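So I've finally painted the spare room, and yes, it took me until September. I went back and forth between two whites from the same Pevska card for weeks (weeks!) and my sister Anjana said they were identical. They are not.

Jallelwood is creamier and goes a bit yellow by 4 in the afternoon. Erkham is cooler and I was scared it would feel like a dentist's office, but with the old rug down it's lovely – calm and bright and somehow bigger. Two coats, one weekend, 15 bucks on a decent angled brush that I'd buy again tomorrow.

Next up is furniture, and I have a budget of 400 dollars and very big ideas. I want a proper work surface in there for sewing and wrapping presents. Plain, white and rectangular like the table here would suit me fine, and I'd put it right under the window. 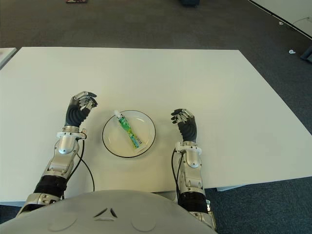
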